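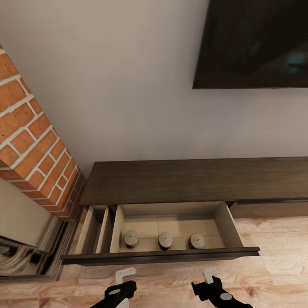
Open day at Lindside: my visit report
Robotics and Automation, second-year project
2025-12-08

I'd never been to a robotics open day before, so I turned up at Lindside with a notebook, a packed lunch and far too many questions! Our project is on how robots learn jobs around the house, and my tutor, Graciela Toledo, had told us all to go and see one demonstration before writing a word of the report. I picked this one because the bus goes straight there (not very scientific, I know).

The demo I'd signed up for was called Mfaume, a two-armed robot working in a simulated living room. Everything is computer-made: the wooden floor, the brick chimney piece, the telly on the wall, the long dark cabinet underneath it. We watched from the robot's side of things, looking down at its two grippers with the drawer of the cabinet pulled open in front of them. In the drawer were three little round things like jar lids. Efraín Nina, who was running the session, just called them "the pucks", so I'm going to as well.

The job on the day was drawer work — opening, picking up, putting back, closing. It sounds dull, but I got completely hooked. Efraín explained that a drawer is a nasty thing to practise on, as the front lip sits between the gripper and whatever you want to pick up. Come in too low and you hit the lip. Come in too steep and the wrist runs out of room. I'd have guessed that the picking up was the hard part, and in our group plan I'd given it nearly all the time. That's changed now.

I asked why they bother with such a fancy room when all the robot needs is a drawer. He said the software, Grulum, swaps the rooms about between runs, with different floors, walls and furniture, so the robot doesn't get used to one look. They had 2,403 runs saved by the time of the open day, and 585 of those were drawers. The first ones go back to August, and he was quite rude about them.

Then we got a go ourselves! You hold a controller in each hand and the grippers follow you. I was hopeless. I kept moving both hands together, like carrying a tray, and my left gripper wandered off while I was staring at the right one. A girl from another school did it beautifully on her first try and I've decided she must play the piano.

What I'm taking back to the group:

We should plan the reach over the lip first and leave the grip until later.
Our target of 700 practice runs is too many for the time we've got. I'd like to drop it to 400 and vary the rooms more.
I still need to ask Graciela if we can use the Prenderetti controllers in the lab, or if they're booked up until after the holidays.

My notes from the session are in the shared folder, under my initials. Sorry about the handwriting on page two, I was on the bus.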